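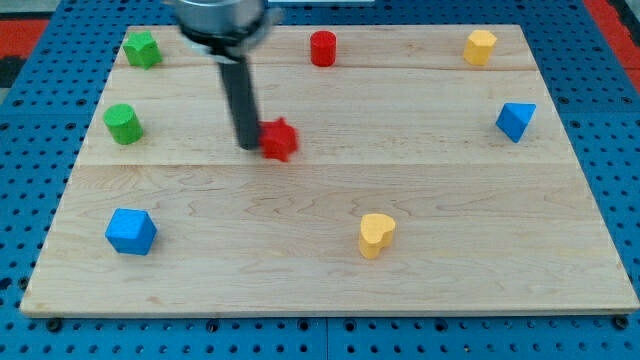
Arm over the block board, Garside open day.

Garside open day - anyone else go?

rmarsden
Went to the Garside open day on 2nd February and thought I'd post some notes while I still remember them. Drove over from Clivport, 90 minutes each way. Parking was fine if you went to the back lot.

The main hall was mostly conveyor stuff and a palletizer they didn't run while I was there. The part worth seeing was the small arm in the side room, working over a wood board with colored blocks on it. Stars, cylinders, a cube, a heart and so on. You asked for a block by color and shape and the arm went to it. I asked for the red star and the tip came down just left of it. The tool is a long black rod with a rounded end, no fingers.

They ran it for small groups and you got two requests each. I stayed for three groups.

Reece

hebden_r
I was there in the afternoon. Wasn't that impressed, to be fair. Pushing blocks around a board is something we could do at Gruklow years ago with a camera and some patience. I wanted to see it do a real part.

glenysp
Roy, you could do it with a fixed program and parts in known spots. They let a kid move everything between runs when I was in there, and the arm still went to the yellow heart when asked. That's a different job.

hebden_r
It went to the heart. In my group it also went to the green cylinder when somebody asked for the green star. The presenter said "let's try that again" and moved on pretty quick.

rmarsden
I saw one miss too. Blue cube, and it headed for the blue triangle piece first and then corrected. So color good, shape less good? I don't know if that's fair from a handful of runs.

siham_s
Did anyone ask what happens with two blocks touching? That's where ours at work falls apart. We have a vision cell from a different vendor and it treats anything touching as one object.

glenysp
I asked. The answer was that it pushes one away first if it has to, but they didn't show it. The blocks were spread out pretty well every time I looked.

bpenrose
Question from somebody who missed it: was the table just the pegboard kind? We're setting up a bench for our student club and trying to decide between pegboard and a plain top.

rmarsden
Blue pegboard, rows of small round holes, with the wood board lying flat on top. I didn't check how the board was held down, or if it was.

bpenrose
Thanks. I would worry about the board sliding if the rod presses on it. Light maple would be nice for the camera though, the colors ought to stand out.

hebden_r
Sure, and that's my other complaint. Bright blocks on pale wood is about the easiest thing you can give a vision system. Put gray castings on a gray table and then invite me back.

siham_s
Everybody starts with easy colors, Roy. I'd still go see it. Did they say anything about price?

rmarsden
Not for the arm. The guy from Zevbridge said their training course starts at 2000 for 2 people, and he had a sign-up sheet. I didn't sign up.

glenysp
The handout says the next open day is in September. Doors at 9, side room demos start later. If you want a spot in that room get there early, it only holds about 7 comfortably and the line went back past the coffee table.

hebden_r
Coffee was good, I'll give them that.

bpenrose
Putting September on the club calendar. Glenys, could you scan the handout? Mainly after the page with the bench layout if there is one.

glenysp
No layout page, just a map and the schedule - I'll scan it tonight anyway.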